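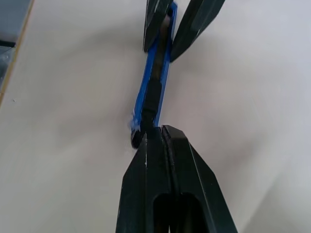 Übergabe zwischen den beiden Greifern, Sicht der Handgelenkkamera am unteren Arm

Wusik
Moin zusammen, kurzer Stand vom Zweiarm-Aufbau in der Werkstatt. Beide Arme laufen jetzt am selben Rechner, die Finger sind gedruckt und schwarz. Als Testteil nehme ich das blaue Kunststoffteil mit dem dunklen Kern. Der obere Greifer hält es, der untere soll am anderen Ende übernehmen.
Von 137 Versuchen haben 116 geklappt. Bei den übrigen rutscht das Teil meistens weg, sobald oben geöffnet wird. Jemand eine Idee?

Kevberg
Wie groß ist denn die Überlappung? Auf dem Bild ist unten nur die Fingerspitze am Teil. Ich würde 7 mm tiefer greifen, dann hast du mehr Fläche.

Wusik
Im Moment sind es 4 mm. Tiefer geht, aber dann wird es mit den oberen Fingern irgendwann eng, und die Kamera sieht noch weniger vom Ende.

Drincombe
Sehe ich anders als Kevberg. Das Teil steht leicht schräg, unten etwas weiter links als oben. Wenn du mit parallelen Fingern draufgehst, trägt nur eine Kante, egal wie tief du greifst. Erst den Winkel korrigieren, dann schließen.

Kevberg
Das bisschen Schräge gleicht der Greifer beim Schließen selbst aus. Bei meinem Arm ist das nie ein Problem gewesen.

Drincombe
Dein Arm hat Gummibacken. Die Finger hier sehen glatt aus, da gleicht sich nichts aus.

Amirhossein Ansari
Links am unteren Ende ist eine helle, ausgefranste Stelle. Fasst du genau dort zu? Dann würde ich zuerst mal das Teil umdrehen und die Serie wiederholen, bevor du am Programm schraubst.

Wusik
Guter Punkt, die Stelle liegt knapp über dem Griffpunkt. Umdrehen probiere ich heute Abend. Dünne Silikonstreifen für die Finger habe ich auch noch da - kommen aber erst danach drauf, sonst weiß ich nicht, was geholfen hat.

Kevberg
Und die 7 mm?

Wusik
Teste ich auch. Eigene Serie, gleiche Geschwindigkeit.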